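Indatitz Desk Guide
Section 4: Setting up a growth forecast sheet

Read section 3 first if you haven't loaded your country list. You can't forecast without it.

Before you start

You need: a login with editor rights, last year's output figures for each country, the price index file (same base year for all of them, please check) and the exchange rate table. Ondeck users can pull the rates straight in. Everyone else pastes.

Note: the Midham office still uses the old template. Don't mix the two. Columns F to K moved.

4.1 Create the sheet

1. Open Forecasts, then New sheet. Pick Annual unless you've been told Quarterly.

2. Give it a name. Region first, then year, then your initials. No spaces, the export chokes on them.

3. Set the base year. Can't be changed later without starting over.

4. Choose the country group. The full list has 66 countries. Untick any with no figures for the base year or the regional total comes out too low and theres no warning.
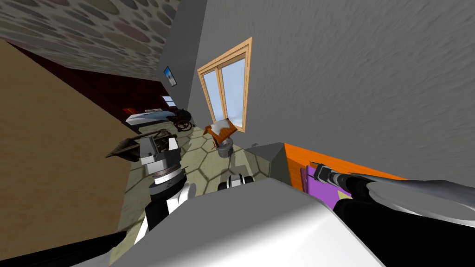
4.2 Load the output figures

1. Go to Data, Import, Output. CSV only.

2. Match the columns. Country code goes to Code, real output to Real, nominal to Nominal. Swapping the last two is the commonest mistake we get calls about. Growth looks huge in high inflation countries, so look at those first.

3. Press Check. Wait for it to finish. On a slow line it can sit at nothing for a bit, leave it alone.

4. Clear any errors before you press Save.

Error 408: the import timed out. Split the file in two and try again.
Error 893: country code not in the list. Usually a trailing space.

Caution: Save overwrites. The previous import is gone, there is no undo. Export a copy first if anyone else has worked in the sheet.

4.3 Set the assumptions

1. Open the Assumptions tab. Fill in oil price, policy rate and import growth for each forecast year.

2. Enter percentages as plain numbers. 4 means 4 per cent. Typing 0.04 gives you next to no growth at all.

3. Pick a weighting. Market rates for anything going to the bank desks, purchasing power for the regional reports. Write which one in the notes box. Please do this, people skip it and then we can't compare sheets.

4. Leave the Gautier smoothing off for now. It's covered in section 6 and it wants a longer run of data than most sheets have.

Note: blank cells are read as zero, not as missing. Put NA if you have no figure. 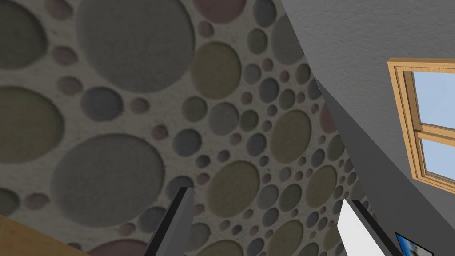 Fig. 4b. Room view, wall with circle pattern.

4.4 Run and compare

1. Press Run. The results open in a new tab.

2. Look at the regional line first, then the five biggest economies. If the region moves and none of them do, something is wrong in the weights.

3. Use Compare to set the run against your last published forecast. Revisions show in points, so a drop from 4 to 3 reads as minus one and not minus 25.

4. Lock the sheet when you're happy with it. Locked sheets can be read by all but only unlocked by an admin.

Caution: do not lock before the December price update has gone in. Unlock requests go to Busisiwe Pillay and must recieve a second sign-off, so allow time.

4.5 Exporting

Results, Export, then choose table or chart. Charts come out without the source line, add it by hand. For shared templates see section 5.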